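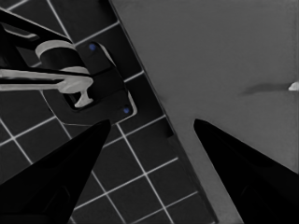 Stella Langat

538 shares | 11 comments

So I finally bought the Odby alarm kit, the one the sheriff's deputy kept holding up at the safety meeting in July, and I've lived with it long enough now to have opinions. Plenty of opinions!

Some background. We had a bad spring on our road. Four break-ins, two stolen trucks, and a lot of people on the neighborhood page yelling at each other about patrols. The county says it has put more cars out at night and maybe it has (I did see one on Thursday, parked by the feed store with its lights off). But we're a long way from the station, and when Sachiko Shimada's garage was cleaned out it took a good long while for anybody to come. That was the week I started shopping.

The kit is a base unit, a siren for outside, two door contacts, one motion sensor and a panic button you can wear on a cord. I paid $642, which made me swallow hard. You can get the Fanen set for a lot less and I nearly did, but Mwajuma Kioko down the road has the Fanen and she told me hers goes off whenever the wind gets into the porch screen. She's a patient woman and she was thinking about throwing it in the pond.

Setup took me an evening. The door contacts stick on with tape and then there are little screws if you want them, and I'd say use the screws, the tape on my back door let go the second morning. Pairing was easy enough: hold a button, wait for the chirp, move to the next. The motion sensor was the stubborn one. I tried it maybe six times, went and made dinner, came back, and it worked on the first go. I have no idea what changed.

The siren is LOUD. I want to be clear about that, I set it off by accident while standing under it and had to go sit down. You can turn the volume down in the settings but why would you, that's the part you're paying for. My neighbor Erasto Sang heard it with his TV on and came over in his slippers holding a flashlight, so I guess that's a passing grade.

What I like best is the neighbor list. You put in up to five phone numbers and when the alarm trips it texts all of them along with you, with the name of the sensor. So Erasto gets "back door" and knows where to look before he calls it in. We have agreed he does NOT go and look. He calls the sheriff, he puts his porch light on, he stays inside. If you set this up with your own neighbors please have that talk first, and write it down.

Now the grumbles. It does not call the police for you unless you pay for the monthly plan, and the box is pretty sly about that, it's in tiny print on the side. I skipped the plan. The panic button is a nice size but it's too easy to press, I've leaned on it against the kitchen counter twice, and there's only a few seconds to cancel. And the app logs every single thing. It had over 2,000 entries the last time I looked, nearly all of them me going in and out to the chickens, and there's no way to filter by hour. If a deputy ever asks me what happened at 3 a.m. I'll be scrolling until lunch.

Battery backup has been good. We lost power one night for a few hours and the base kept right on going, with one beep to tell me about it. Customer service was fine too, a bit slow. I got an email back from a person called Evdokia who sent me a new strip of tape, which was kind of her, though by then I'd used the screws.

Would I buy it again? Yes, I think so, but I'd wait for a sale and I'd get a second motion sensor for the shed. If you rent, or you live in town where help is close by, the Fanen is probably plenty, as long as you don't have a screen porch. Four stars from me. I'm taking one off for the tiny print, and I wrote to Odby to tell them so.

We use cookies to remember your settings and count visits. Accept | Manage choices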